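Zetdale Lay School — Handout 4: Fasting without the long face

Read Matthew 6:16-18 before we meet. It takes under a minute, so "I ran out of time" will be admired for its nerve.

Fasting in the Bible usually keeps company with something else: grief, repentance, a decision to be made. Joel wants torn hearts and has little interest in torn clothes. Isaiah 58 goes further and asks what the hungry got out of your skipped lunch. Most of us would prefer Joel.

Terms to know
Partial fast: Daniel's vegetables. Popular in January.
Corporate fast: a whole people at once. See Jonah 3, where the cows are included and their views go unrecorded.

The old manuals allow giving up a pastime in place of food. Pick one you'd miss. Giving up opera is cheating if you've never been.
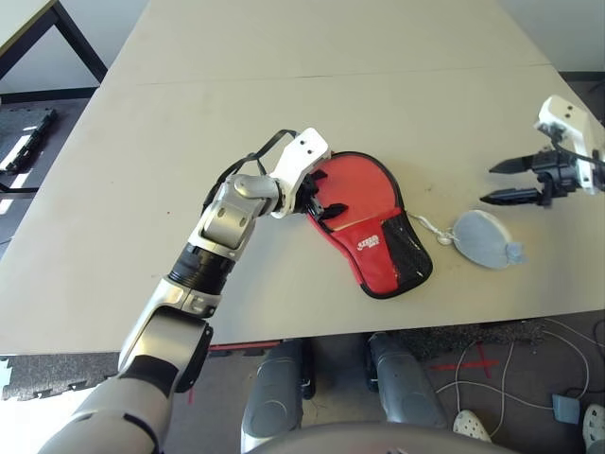 Red paddle case on the table.

For next time: skip one meal, pray for 30 minutes, write 2 paragraphs. Tell as few people as you can stand. If you take medication or have a health condition, keep the meal and skip the phone.

Zetdale Lay School | Contact the office | Copyright Zetdale | Back to top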